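Product Review: Badawi Fitted Sheet and Gray Knit Sweater Care Set, Brurkness Residence Program

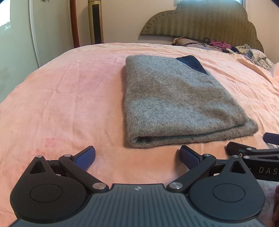

The Brurkness residence office reviews bedding and laundry goods before they are placed on the approved purchase list. The present review concerns the Badawi fitted sheet in pale pink, supplied by Fleva, and the Badawi care set for knitwear, which consists of a mesh wash bag and a folding guide printed on card. Testing was conducted by Yasmine Salem at the Tevbridge building and continued through November.

The sheet was laundered 10 times on the warm setting. Color remained even, and the elastic held at all four corners of a standard residence mattress. Minor pilling was recorded near the foot end after the seventh wash. The fabric creases readily when removed late from the dryer, and residents who dislike ironing should take this into account.

The wash bag performed adequately. Knit sweaters retained their shape at the cuff and hem, although the zipper pull is small and difficult to grasp with damp hands. The folding guide is of limited value. Its third step assumes a longer sleeve than most garments have, and heavier knits folded according to the instructions were too thick for the residence drawers. Folding on a made bed gave better results than folding on a desk.

The supplier offers the sheet in cartons of 400. Fouad El Sherbiny has asked whether a smaller carton can be arranged for Tevbridge, where 163 beds are in use. A reply is pending.

Rating: sheet, approved. Wash bag, approved with reservations. Folding guide, not approved for separate purchase.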